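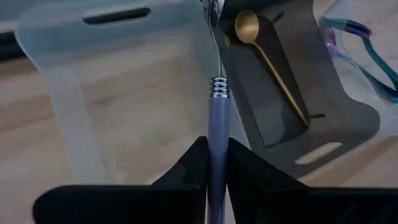 I bought the Kimari utensil set in January, after the handle came off the last of my old ladles. It comes as a group of hanging and standing tools, and the one I have used most is the sprung one, so most of this review is about that. The handle is slender, a pale blue-grey, and there is a short coil spring where it meets the rod. I was doubtful about the spring when I ordered, as it looked like something that would collect bits of food. It does, a little. A washing-up brush gets into the coils well enough, but you have to remember to do it.

Grip is good. I have small hands and I don't like thick handles, so the slim shape suits me. My neighbour Sérgio Caldeira tried it and found it too thin for him, and he went back to his Prondo whisk the same evening. If you have large hands, try one in a shop first.

In use, the spring gives slightly when you press down. This is pleasant for sauces and batter and no help at all with anything stiff. I made a batch of mashed swede with it once and won't again.

Storage is the other thing to think about. It is long, and it would not lie flat in my cutlery drawer, which is 45 cm deep but divided up. I now keep it upright with the rest of the set. I had looked at a Rillow rack for the wall but the tiles are old and I didn't want to drill.

After 2 months of daily use the blue-grey colour has not faded. I wash it by hand. The leaflet says the dishwasher is fine on the top shelf, but my sister-in-law Snežana Georgiev put hers through and the shine went dull near the spring.

Delivery took longer than promised and the box was far too big, with a lot of paper in it. Nothing was damaged.

I would buy it again for the sprung tool alone - the spatula is ordinary and the ladle drips. Four stars.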